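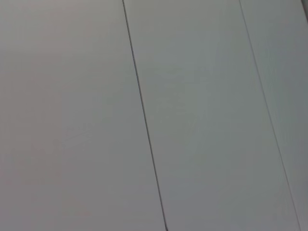 Handles are what most people ask about first, according to one of the regulars at the Prumcombe community kitchen, who had been cooking there for years with the old brown cupboards and says she rather misses having something to hang a tea towel on. She has come round to the new grey ones all the same, and reckons the place feels twice as big with the morning light coming in.

The kitchen reopened on 18 Sep 2021 after being shut through most of the winter, and it was lovely to see so many familiar faces squeezing in for a cuppa and a good stickybeak. There were lamingtons, there was a slightly overexcited kelpie at the back door, and there was a queue for the sausage sizzle that went right out past the bike racks and around to the tennis courts.

The joinery was made by Grarero, whose workshop is only 13 kilometres up the road, and fitted over 2 weekends. The panels are a plain matte grey, set side by side with narrow gaps between them. The colour was picked from a stack of samples left out on the library counter in autumn, and 80 locals put in a vote (a good few of them more than once, we suspect, going by the handwriting). Grey beat a eucalypt green by 13 votes, and the green crowd are still a bit sore about it.

Anyone using the kitchen is asked to wipe the fronts with a damp cloth and a drop of dish soap, and please, no scourers or spray bleach. The old tea urn has been kept, as have the big stockpots, though they now live down low near the pantry, so have a look there before you ring anyone to say they've gone missing.

The Ní Bhriain Room next door is still waiting on its new floor, and the craft group will stay in the supper room until that's finished, most likely in December. Prusent, who are doing the floor, have asked that the side door be left clear in the meantime.

Bookings for the kitchen are open again at the library desk. The hire rates haven't changed, and the Thursday soup lunch is back at its usual time. Bring your own container if you'd like to take some home.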